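Our student robotics club spent an afternoon at the Fledoto open day this November. Fledoto is a student project at Vallach technical college, and the group works out of a small flat the college no longer rents out. It is 85 minutes by train from us, plus a walk uphill. Kerttu Vainio, who leads the project, met us at the door and asked us to leave our bags in the hallway.

The task this term is clothes. The robot has to deal with a garment on a hanger, between a rail and a bed, in a room laid out like anyone's bedroom.

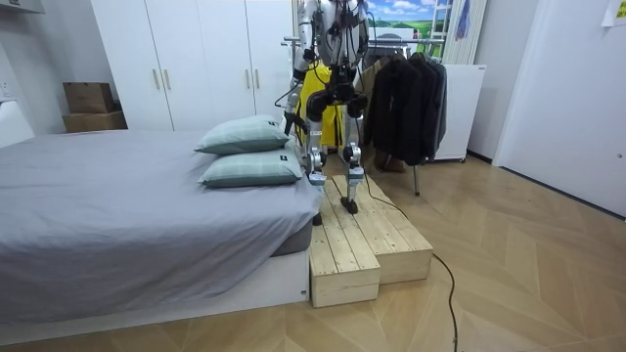

**Lewis Semple**
*Club secretary and second-year member*

I had read the project's page before the trip, so I knew it was a humanoid. I had not expected the steps. They are plain pine, in two heights, and they stand right up against the bed. Kerttu said the students cut and screwed them together over a weekend. The budget for the whole term is 2,000 euros, and most of it goes on spare parts, so wood was a good choice.

## The clothes task

Boris Yordanov writes most of the control code. He gave us a short talk with no slides, which suited the size of the room. The team splits the task into stages and scores each one separately: find the hanger, take hold of it, clear the rail, put the garment down. A run only counts as complete if every stage passes. So far this term they have logged 109 runs.

The part that interested me most was the choice of garment. They settled on a yellow jersey with black trim for most of the runs. Bright colors are easy to pick out against dark coats, and Boris was open about the fact that this makes things simpler for the software.
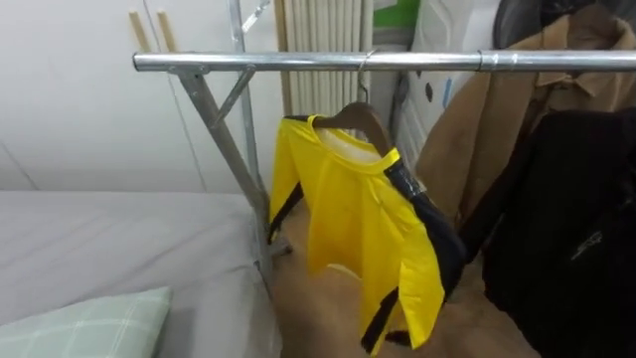
He wants to move on to the darker clothes before the end of the term. Black on black is a different problem, and the tan coat is heavier than the jersey, so the grip settings will need another look. Our own club had the same trouble last year with socks in a drawer. We never solved it and went back to blocks.

Emlyn Hughes from our group asked why they don't use an empty rail with one hanger on it. Boris said they did that for the first weeks, and the results fell apart as soon as a second hanger went up. Now other clothes stay on the rail for every run.

Tincuța Pîrvu handles the scoring. She showed us the sheet she fills in by hand and later types up. There are 2 columns for the last stage, one for whether the garment lands on the bed and one for how it lies. A jersey that is face up with the hook pointing at the headboard gets full marks. She and Boris don't always agree on the second column – they settle it from the recordings.

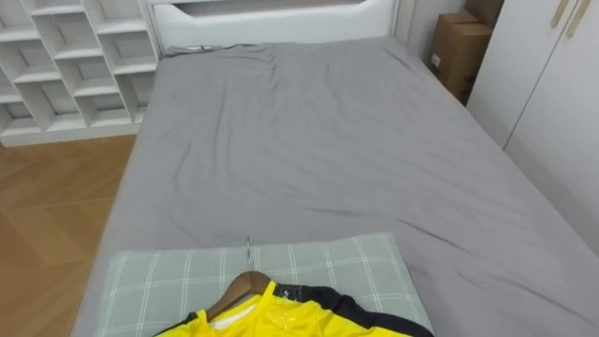

## Questions and the trip home

We had time for questions in the kitchen afterward. Most of ours were about getting started, as our club has a much smaller robot and no room of its own. Kerttu's advice was to pick one object, write the score sheet first and keep it the same all term. Tincuța gave us a blank copy of hers to adapt.

The team plans to enter the Dalleo student contest with the clothes task. Entry is open to clubs like ours too, in a separate group for smaller machines. Emlyn has the forms, and anyone who wants to be on the team should speak to him at the next meeting.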